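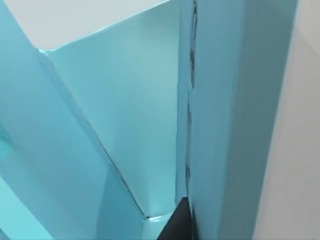 Amirul Wijaya wrote to me that his blue paint looked fine in the can and wrong in the room, and he asked if he must buy a new one. Usually no. Most of the time the color was chosen in the shop, under the lamps of the shop, and the room has other light. I explain how I test a color before I paint with it.

1. Make a test board

Take a piece of stiff white card and paint it with 2 coats. Leave an unpainted border on every side. Let the first coat dry through the night, even if the label says less. Write the name of the color on the back. I forgot this in July and had to guess between two pale blues from Vorau.

2. Look at it at different hours

Put the board against the wall at 8 in the morning, then at noon, then in the evening with your lamps on. Pale blue can become gray or a little green. A large surface also looks stronger than a small card, so if you doubt between two shades, take the lighter.

3. Compare it with the white things

Walls and furniture that we call white have often a little pink, gray or yellow inside. Hold the board close to them and look from the door.
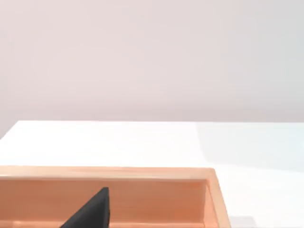 4. Buy the paint

Measure the wall and read on the can how much it covers. For my small hallway 600 ml was enough for one coat, so I bought double. Keep the rest in a closed jar for repairs.

Wolfram Rathjen

2 comments | 8 shares

Related
Cleaning a roller without wasting water
Which masking tape for old walls?
Painting a door in the Lubis style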